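Home Products Ralis Docs Blog Careers Contact

How Jatum rebuilt its grasp planner around late data

The manipulation software group at Jatum has spent most of the past year on one component, the layer of its Ralis stack that sits between perception and the arm controller. The engineer who leads the work agreed to talk about it on condition that the conversation stay on software.

The original design was conventional. A perception node published object poses, a planner consumed them, and the controller tracked whatever trajectory came out. "Each box passed its own tests," the engineer said. "The failures were all in the timestamps." Poses were stamped when the message was published, and by then the image was already 49 milliseconds old. With the arm at rest the difference had no effect. During a fast approach it put the target in the wrong place by more than the fingers could absorb.

The fix took 2 releases. The first moved the stamp to the moment of exposure and made every consumer look up the arm state for that moment. The second added a buffer of joint states, 2,000 entries deep, so that the lookup would not fall off the end when the detector stalled. "It's a ring buffer and an interpolation," the engineer said. "The hard part was finding every place that assumed 'now.'"

Wrist cameras made the problem more visible. A fixed camera degrades slowly as the arm speeds up. A wrist camera moves with the hand, and a quick rotation can smear everything except the fingers themselves, which hold still relative to the lens. 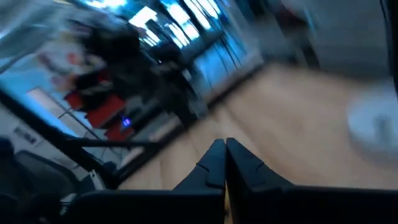
Pugh asked whether blurred input should simply be dropped before it reaches the detector, and the group did try that. A sharpness threshold removed the bad poses, but it also left the planner without updates during the part of the motion where it needed them most. The current version keeps the image and widens the uncertainty on the pose instead. The planner then slows the approach until the estimate tightens.

"Thresholds are easy to explain and hard to tune," the engineer said. "A covariance is the reverse -- but you only tune it once per camera."

The finger region is masked out before the sharpness score is computed. Early builds skipped this step, and the score stayed high through rotations that had wiped out the background.

Replay tooling came last. Dallau, the group's internal log viewer, now steps through a run at the 60 hertz control rate and shows which pose the planner was holding at each tick, along with its age. The engineer would have built it first, given the choice again. "We spent weeks reading text logs side by side," he said.

Still open is the handoff to force control after contact, where the pose estimate is ignored entirely -- a shortcut the group plans to remove once the July branch is merged.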